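**Course handout 4: Planning and budgeting for a robotic handling cell**

Instructor: Patricio Garrido
Revised February 19, 2024

Read this handout before the budgeting workshop and bring a printed copy. The workshop assumes that students can already name the main parts of a handling cell (arm, gripper, controller, guarding, work surface, sensors) and have completed the reading on payload and reach.

## 1. What the request must settle

An equipment request goes through three readers: the department, the purchasing office, and the person who will have to keep the equipment running. Each looks for something different. The department wants to know what work will be done. Purchasing wants a price that will hold until the order is placed. The maintenance lead wants to know which parts wear out and who stocks them.

A request that opens with a product name usually fails with the first reader. Start with the task. State the parts to be handled, the range of sizes and shapes, the surface they are picked from, and the place where they are to be set down. Only then name the arm and the gripper.

The following terms are used in the rest of this handout:

- **Base price:** the arm, controller, and standard cables, as quoted.
- **End-of-arm cost:** the gripper, mounting plate, fingertips, and any force sensing at the wrist.
- **Site cost:** power, table or pedestal, guarding, floor work, and network connection.
- **Carrying cost:** service, spare parts, licenses, and staff hours for each year of use.

## 2. The Cluvness case

Cluvness is a small assembly shop that handles turned and molded parts in short runs. It intends to buy one cell and may add a second. Two suppliers have replied to its inquiry. Burkero offers a complete package with installation. Givden offers the arm alone and leaves the gripper and site work to the customer, who would probably engage the integrator Farahani.

At first sight the Givden quotation is much lower. The two documents do not cover the same things, however, and the first exercise is to place them on one sheet with the same rows. Where a supplier has left a row empty, do not enter zero. Write "not quoted" and carry the row as an open item until a figure is received.

Common rows that students leave out:

- Freight, unloading, and insurance in transit
- Spare fingertips and pads
- Training for the second operator as well as the first
- License renewal after the first year
- Removal of the old workbench or fixture

Spare fingertips deserve a separate note. In the case file they are listed at $179 per set, a small figure beside the price of an arm, and for that reason they are often left to the operating budget. Cluvness expects to use 7 sets in the first year. That comes to $1,253, and the amount belongs in the request.

The mounting plate is the other item that tends to slip. Burkero includes it. Givden does not, and Farahani has quoted $1,231 for a plate, cable dress, and fitting. Enter the figure under end-of-arm cost and note the source.

## 3. Matching the gripper to the parts

Most of the trouble in the first months of a new cell comes from the gripper. An arm with a little too much reach costs money once. A gripper that cannot hold the part stops the work every day.

List the parts by shape before comparing data sheets. Blocks and boxes with parallel faces are suited to plain flat fingers. Round, stepped, or grooved parts are harder, because the contact area is small and the part may turn as the fingers close. Parts with a large end and a narrow middle can be held at several places, and the request should state which of these is intended.

Simulation is the cheapest way to test such choices before an order is placed.
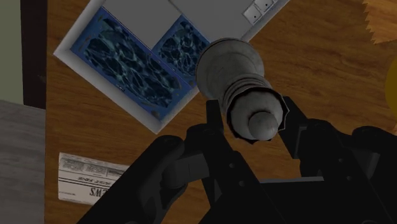

Each trial grasp should be recorded with the part, the finger type, the angle of approach, and the result. Cluvness has asked for 15 trial grasps per part shape in simulation, followed by a smaller number on loaned hardware. The simulated trials do not replace the physical ones. Friction, part weight, and surface finish are all values that someone has typed in, and a purchase should not rest on them alone. They do show early whether the fingers open wide enough and whether the body of the gripper will strike a nearby tray or fixture.

Staff time for building the simulation must be budgeted too. Enter the hours under carrying cost if existing staff will do the work, or under end-of-arm cost if the integrator will bill for it.

## 4. Schedule and approval

Purchasing at Cluvness closes its books to new capital orders in November. Work backward from that date:

1. Written task description agreed by the department
2. Quotations received on matching rows
3. Simulated trials complete, results attached
4. Loan hardware trials complete
5. Final request signed and submitted

Allow time between steps 3 and 4. Loan equipment is seldom available on the day it is wanted, and the supplier may ask for proof of insurance first. If step 4 cannot be finished in time, the request may still go forward with a condition — payment of the last installment held until the grasp trials are passed on site.

## 5. To prepare for the workshop

Complete the comparison sheet for Burkero and Givden, including all rows named in Section 2. Mark every open item. Write a task description of no more than one page for the Cluvness cell, and attach a short note stating which option you would recommend and what information could change your mind.

Sheets with unmarked blanks will be returned for correction. Questions about the case file should be sent to Patricio Garrido before the workshop, so that any corrections can be shared with the whole group.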